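Firndale Botanical Print, Indigo on Cream
Furnishing fabric by Grasel

Firndale is a printed cloth with a dark blue plant design on an off-white ground. It is sold by the metre from a full roll, for loose covers, cushions and blinds. Minimum order 3 metres.

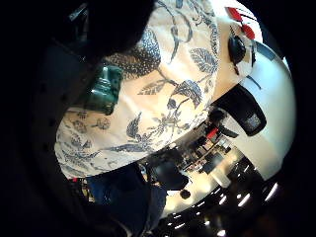 Photo: Revathi Murthy / Grasel

The design combines broad serrated leaves with curling stems, small berry clusters and speckled areas. The ground is creamy and looks yellower in warm light, so view a sample in the room before ordering.

Stock code: FD 57
Wash: cool, gentle cycle
Iron: medium, on the reverse
Shrinkage: allow 3 per cent
Delivery: 7 working days from our Fustcombe warehouse

Pattern pieces should be cut from one roll. Slight shade variation between rolls is normal and is not treated as a fault. Cut lengths cannot be returned.

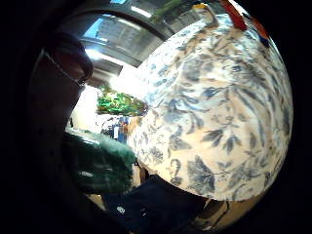 Can I order a sample before buying a full length?
Samples are posted free of charge, up to 8 per household. Ask for Jovita Tlapale at the Fustcombe order desk and quote the stock code.

Prices reviewed each April.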